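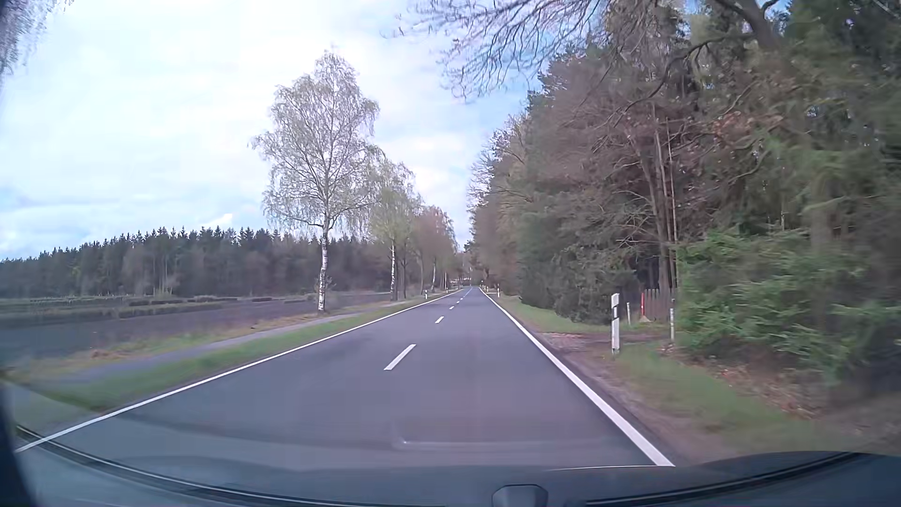 I'll take the old road from Detthorpe to Sterville over the highway any day, and I'm tired of hearing it called a waste of time. So it's slower – so what? You get birches and a big open field, and there's a little path next to the road the whole way along this stretch. I've driven it in every kind of mood and never once got home crankier than I left!
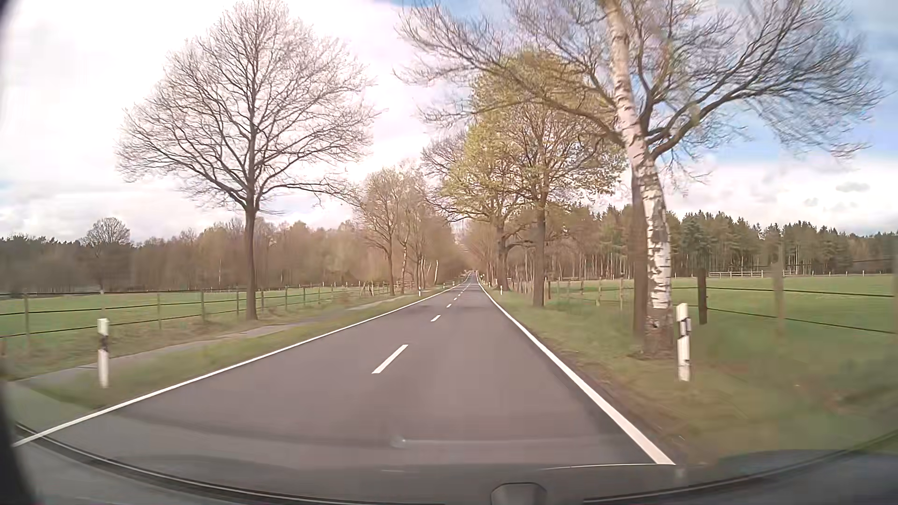 Leave the trees alone

Every spring somebody wants the verge "opened up." Please, no. A road this straight needs those big old trees – without them I'd be asleep by Quezada.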